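The Cold Plunge Wants Your Back Yard

By Sota Hoshino
10 Apr 2026

The man at the home show had his hand in the water when I walked up, and he kept it there the whole time we talked. It was 39 degrees in that tub, he said. Did I want to try? I put in two fingers and took them out again. He told me I would get used to it, and then he told me the price, and I noticed he had not said I would get used to that.

Cold tubs have taken over the aisle where the hot tubs used to be. Three or four years ago you walked past bubbling acrylic shells with cup holders and blue lights. Now it's cedar barrels, steel troughs, insulated boxes the size of a chest freezer, and a lot of people in fleece vests talking about discipline. I have owned a hot tub and I have buried a hot tub, in the sense that I paid two men to cut it up and haul it away, so I went in with some questions about equipment. Mostly I got answers about mornings.

The Pullier booth was the biggest. Pullier makes a long, low tub with a chiller built into one end, and the sales sheet calls it a "recovery environment." I asked what the chiller does in August. The rep said it chills. I asked what it does in August on a west-facing patio with no shade, and she said a lot of their customers find they prefer to plunge at dawn. That may be so, but the unit is plugged in all day whether you are in it or not. A chiller is an air conditioner for water. It pulls heat out of the tub and dumps it into the air around it, and the hotter that air is, the harder it works. None of this was on the sheet. There was a line about "whisper operation," and a photo of a tub at the edge of a lake, where I doubt it was plugged into anything.
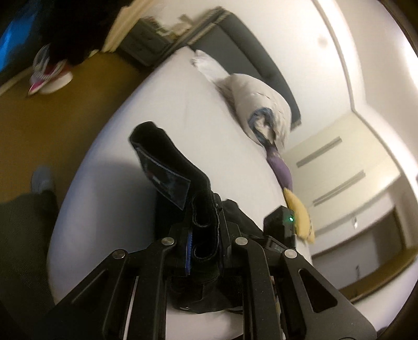 Then there is the lid. Ask about the lid before you ask about anything else, because the lid is where the running cost lives. Nistel sells a handsome barrel, upright, with a bench inside so you sit up to your neck. The staves are thick and the joints looked tight to me. The lid was two half circles of wood with a gap down the middle I could have mailed a letter through. When I pointed at it the rep said the wood swells. Wood does swell. It also dries, and a lid spends one side of its life over water and the other side in the sun, which is a good way to make a potato chip. An insulated cover is sold separately, and he had to look up the price on his phone.

I should say I don't doubt that people like cold water. My neighbor gets into a stock tank every morning in a wool hat and seems happier than I am. She fills it with a garden hose and she empties it onto the lawn, and when it's cold out it's cold, and when it isn't she goes back to taking showers. She spent less on the tank than Pullier wants for its stairs. What I doubt is the step from there to a permanent fixture with its own circuit.

The circuit is worth a minute. Most of the tubs I looked at were sold as plug and play, and the spec plates said 15 amps. Fine, if the outlet is on its own breaker, outdoors, with ground fault protection, and close enough that you aren't running a cord. Plenty of older patios have one outlet, shared with the garage door and whatever is in the garage. I called two electricians when I got home. One said he would want to see it. The other quoted $900 over the phone for a new line to the back fence, before trenching. Neither figure, the price or the "want to see it," appears in anybody's brochure. The word "plug" appears constantly.

Kaneko, to its credit, had a guy who wanted to talk about filters. He took one out and handed it to me, and explained how often it needs rinsing and what happens to the pump when people skip it. Cold water is slower to go bad than hot water, but it isn't exempt. Everyone who gets in brings sunscreen and skin and lawn clippings with them, and the water just sits there being admired. Kaneko's tub has a small ozone unit, and the filter guy said flat out that it does not replace sanitizer. At the other booths I was told variously that the ozone handles everything, that the cold handles everything, and that cedar is naturally antimicrobial. I'd like to see the person who says that last one drink from the barrel.

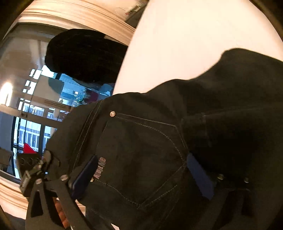 Weight came up only when I brought it up. A gallon of water is a bit over eight pounds, and these tubs hold a lot of gallons, and then you get in. On a concrete slab you can quit worrying. On a raised deck you can't, and a narrow upright barrel is worse than a wide tub in this respect, with the same load standing on a smaller patch of boards. The Grerus people had set theirs on a mock deck for the show, very pretty, with gravel and ferns. I got down on one knee and looked underneath. It was sitting on the convention center floor, with the deck built up around it like a collar.

Grerus also has the app. You can set the temperature from bed. You can see a streak of days, and if you break the streak it lets you know. I asked what happens to the tub if the company drops the app, and the young man said he had never been asked that. There is a control panel under a hatch, he thought. He wasn't sure which hatch.

If you still want one, and you might, borrow or rent for a season before you pour anything. A cheap inflatable tub and bagged ice will tell you by the end of the first month whether you are a person who does this. Get the power draw in writing at summer temperatures. Stand on the lid if they let you. Find out who comes to fix the chiller, what town that person lives in, and whether the warranty pays for the drive. I asked all four companies that last one. Kaneko had a list. Pullier had a number I could call. Nistel and Grerus both said to ship the unit back, and I asked in what box, and they each took my email address.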